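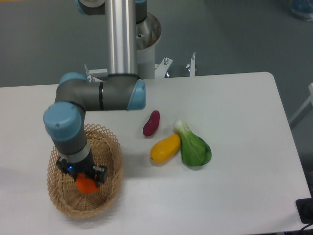

Call for participants: household produce storage study

The Cudside Food Storage Unit is recruiting adults for a study of how fresh fruit and vegetables keep in ordinary homes. Participants will store a supplied set of produce under assigned conditions, record its state daily and return the records at the end of the study period. Recruitment is open until all places are filled.

Background

Advice on where to keep fresh produce is mostly drawn from trials in controlled rooms, where temperature and humidity are held steady. Kitchens do not behave in this way. A worktop beside an oven, an unheated larder and a cupboard over a radiator pipe may differ by several degrees in the course of one evening. The Illudham study measures how much these differences affect weight loss, softening and the onset of mould in carrots, oranges, onions, tomatoes and pears.

A first round was run last winter with a smaller group. It showed that the record sheets were too long and that the kitchen scales people already owned did not agree with one another. Both points have been dealt with. The sheet now fits on one side of paper, and every household is lent the same model of scale.

What taking part involves

The study lasts 30 days and starts in October. Each household receives one delivery of produce, a scale, two temperature loggers, a set of numbered tags and a storage container. Containers are assigned by draw and may be a lidded box, a paper sack, an open basket or a ventilated crate. Participants may not choose or exchange containers.

Once a day, at a time between 17:00 and 20:00, one member of the household will:

Weigh each tagged item and write down the reading in grams.

Press each item lightly with the thumb and score its firmness from one to five, using the printed guide.

Note any visible mould, sprouting, splitting or change of colour.

Return each item to its container in the same position.

The daily record takes most people under a quarter of an hour. Items that become mouldy are to be weighed once more, entered as withdrawn and thrown away. Study produce must not be eaten, including items that still look sound on the last day.

Up to three missed days are accepted, provided they do not fall together. Readings must not be filled in afterwards from memory. A blank line can be handled in the analysis — a guessed figure cannot.

Who can apply

Applicants must be aged 18 or over, live within the Cudside delivery area and expect to be at home for the whole study period. They need a kitchen or larder with enough clear space for a container the size of a washing-up bowl, out of reach of pets and small children. One application is accepted per household.

Shared houses may apply if all residents agree. People who work in the growing, packing or retail of fresh produce may also apply, but should state this on the form.

We are unable to accept households where building work is planned during the study, or where anyone has a known allergy to mould spores or a condition that makes exposure to mould unsafe. Applicants who are unsure should speak to their doctor before applying.

We particularly need homes without central heating, homes with a separate larder or cellar, and top-floor flats. These were poorly represented in the first round.

Places and payment

There are 696 places. Of these, 100 are reserved for the intensive group, whose members weigh the produce twice a day and keep a third logger in the refrigerator. The morning reading for this group is taken between 07:00 and 09:00. Applicants can indicate on the form whether they are willing to be placed in it.

Payment is made by bank transfer once the records and equipment have been returned. The standard group receives £60 and the intensive group £95. Households that withdraw early are paid in proportion to the number of complete days recorded. Return postage is prepaid.

Equipment damaged in normal use will not be charged for. Please report a faulty scale on the day the fault is noticed, and do not substitute your own.

Training

All participants attend one session before delivery, either at the Illudham building or by video link. It covers weighing, the firmness score and the difference between mould and harmless surface bloom. Sessions last 50 minutes and are led by Griet De Smet and Erick Muli. A Monday evening session is available for people who cannot attend during working hours.

Data and consent

Logger readings and record sheets are held under a household number. Names, addresses and bank details are kept separately and deleted after payment. The loggers record temperature and humidity only. Participants may withdraw at any time without giving a reason, and may ask for their records to be removed up to the point at which the analysis begins.

How to apply

Application forms are available from the Illudham reception desk or by post from the Cudside Food Storage Unit. Quote reference 1125 on all correspondence. The form asks for the type of home, the form of heating, the number of residents and the intended storage position. A floor plan is not required.

Questions about eligibility should be addressed to Merle Fairweather, study coordinator. Questions about equipment and deliveries go to Kiều Hồ. Applicants will be told the outcome in writing, and those not offered a place will be kept on a reserve list unless they ask to be taken off it.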